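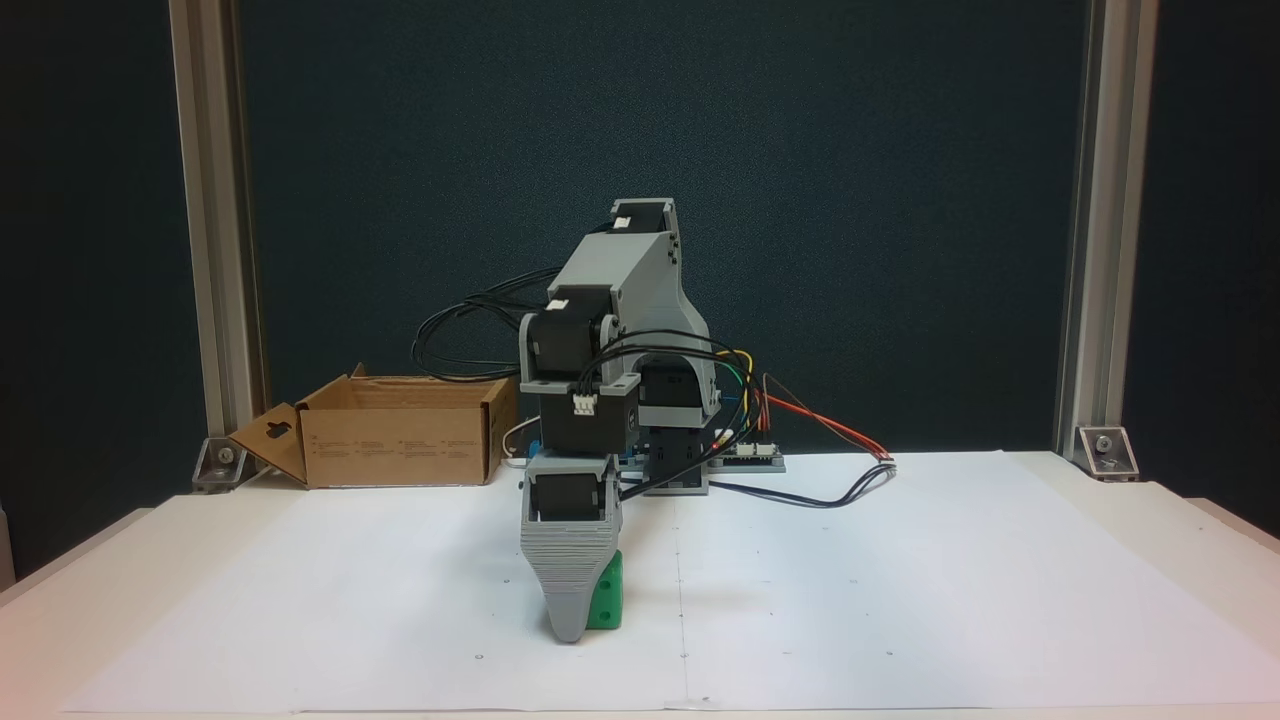 Review: Bestix cocktail smoker and the Zilness shaker set

4 min read

Print this page | E-mail this review

I don't drink much any more, and when I do I'd like it to be worth the calories. Most of what I make at home is low in sugar or has no alcohol in it at all, so flavour has to come from somewhere else. That was my reason for trying the Bestix smoker, a lid-style gadget that sits on top of a glass and fills it with wood smoke.

I used it through most of March, mainly on Friday nights, along with a Zilness shaker I bought at the same time. I paid for both.

What comes with the Bestix

You get the smoker lid, a small tub of apple wood chips, a cleaning brush and a metal mesh filter. The torch is sold separately, and so is the gas. The box mentions this in small print on the underside. I already had a kitchen torch from Navivent, left over from a crème brûlée phase, and it worked fine.

How it works

A pinch of chips goes into the mesh, you light it for a few seconds, and the smoke drops into the glass. Wait until the glass is cloudy, then lift the lid. The instructions say to use a full spoonful of chips. That was far too much for me. My first drink, a soda water with lime and bitters, tasted like a campfire that someone had put out with a lime. Half a pinch is plenty for anything light.

It does best with darker, stronger flavours. A sugar-free ginger beer with cold black tea was very good with apple smoke, and so was a cranberry and rosemary spritz sweetened with a little stevia. It did nothing for cucumber. Red wine was a mistake.

The lid fits glasses with a medium rim. On my wide tumblers it slid around, and on the narrow ones the smoke leaked out the side before it did anything useful.

Cleaning

The mesh gums up. After 12 drinks mine had a brown ring that the brush wouldn't shift, and I had to soak it overnight in hot water and bicarb. The wooden part of the lid can't be soaked, so it smells of smoke permanently. Mine lives in a jar in the laundry.

The shaker

The Zilness holds 800 mL, enough for 2 generous drinks with ice. The cap seals well and hasn't leaked — my last one, a Birhane, dribbled down my sleeve every time. The built-in strainer has holes that are slightly too big, and muddled mint gets through. I pour through a tea strainer when it matters. It does freeze shut if you shake for too long, and then you need a warm cloth around the collar.

The colour on the outside has started to wear near the base, where it goes in and out of the dish rack.

Would I buy them again?

The shaker, yes. I use it for iced coffee and salad dressing as well as drinks. The smoker I'd borrow first if you know someone with one. I still get it out when people come over, and they like watching the glass fill, but on my own I usually can't be bothered finding the torch.

Get new reviews by e-mail. Enter your address to join our newsletter. You can unsubscribe at any time.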